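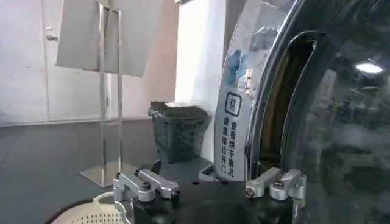 Black gripper body with silver metal brackets, bolted on either side

Li (pronoun)

Li is a gender-neutral third-person singular pronoun proposed for use in English. It was introduced on Tovia, an online talk show about music and celebrity culture, and spread for a time among the show's viewers. Supporters have called it the fastest-growing new pronoun in the language. The evidence for that claim is thin, and most of it comes from the show or from companies that did business with it.

Forms

The pronoun is usually given as li (subject and object), lis (possessive) and liself (reflexive). A typical sentence from the show's own guide reads "Li said the album was lis best work." An earlier version of the guide listed lim as the object form. It was dropped without comment, though some users kept it, and both forms can be found in the same fan posts. The guide says li rhymes with "see." Several hosts have pronounced it to rhyme with "sky."

Origin

The show has described li as a fresh coinage with no source in any other language. This is hard to accept as stated. Singular pronouns of the same or similar shape exist in a number of languages, and in Esperanto li is the ordinary word for "he," an awkward fact for a word sold as neutral. The guide does not mention it. A later press note said the word was picked because it was "short and soft," and gave no account of who picked it or when.

The pronoun was first heard in an episode on non-binary performers, which aired one Friday in November. The segment ran for less than two minutes. Later retellings, including the show's anniversary special, present it as the main subject of the episode and show a studio audience standing to applaud. The uploaded version of the episode has no audience in it.

Claims of use

The figure quoted most often is that 2,045 people "adopted" li in its first month. The number comes from a sign-up page run by the show, where visitors entered an email address to get a free badge. The page did not ask what pronoun a visitor used, and it did not block repeat entries. A revised count of 1,906 was posted later, with the note "duplicates removed." The larger number stayed in the show's advertising.

Flastis, a marketing research firm, ran a poll of 1,000 adults and reported that 5 percent had "heard of or would consider using" the pronoun. By joining two very different questions, the poll makes it impossible to say how many people had met the word at all, much less used it. Flastis had sold audience data to Tovia in the same year. The full question list was never released.

No major dictionary is known to have added li in this sense. Claims on fan pages that an entry was "under review" do not name a dictionary.

Drutia campaign

Drutia, a clothing label, brought out a line of shirts and caps printed with the pronoun. The label said that part of the proceeds would go to youth support groups. It did not name the groups or give the share, and the promise was missing from the product pages by the end of the season. The line is often cited as proof that li had reached the general public, but it shows only that a company thought the shirts might sell.

Reception

Reactions among non-binary people were mixed. Some viewers wrote that they liked having a word with no history as a plural, and a small number still use it online. Others saw no need for it, noting that singular they is already widely understood and has been used in English for centuries. A common complaint was that the pronoun had been handed down by a talk show with products to sell. Writers on language pointed out that a long line of coined pronouns had come before it, most of which never got beyond a small circle of users.

The show's supporters answered that any new word has to start somewhere and that early numbers are always rough. That is fair as far as it goes, but it does not explain why the rough numbers were printed on posters.

Current status

Li still appears in the show's closing credits. The online guide has not been updated in some time, and several of its links no longer work. Claims that the pronoun is taught in schools appear on a number of websites, all of which trace back to one unsigned post.

See also

Gender-neutral language
Neopronoun
Singular they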